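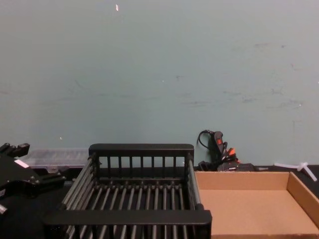
2 min read

Muline Day-Use Permits: read me first

Hi! I'm Esther Owino, and I put this dataset together after one too many evenings trying to work out which beaches near me still let you just show up with a towel (fewer than I'd hoped).

What's in it

There are 3763 rows, one per access rule, covering 2072 beaches, lake parks and boat ramps. Each row has the place name, the town that runs it, the daily fee, the fine for parking without a permit, and whether locals get in free. Fees are in US dollars. If a town lists a range, I kept the top number.

Where it came from

Mostly town websites and posted bylaws, which I read through in April. Mercy Nyamweya did all of the Massawe shoreline and caught a bunch of my typos along the way - thank you, Mercy!

Things to watch for

Around 200 rows have no fine amount. Blank means I couldn't find one, so please don't read it as zero! Lotico changed its visitor pass halfway through my reading, so it shows up twice, and the rule_status column tells you which one is older. The 20 ramps at Prurer are listed under the county.

Using it

It's one CSV, comma separated, UTF-8. Do whatever you like with it, just credit us both. Check with the town before you drive out, and if you spot a wrong fee, open an issue and paste the link to the bylaw.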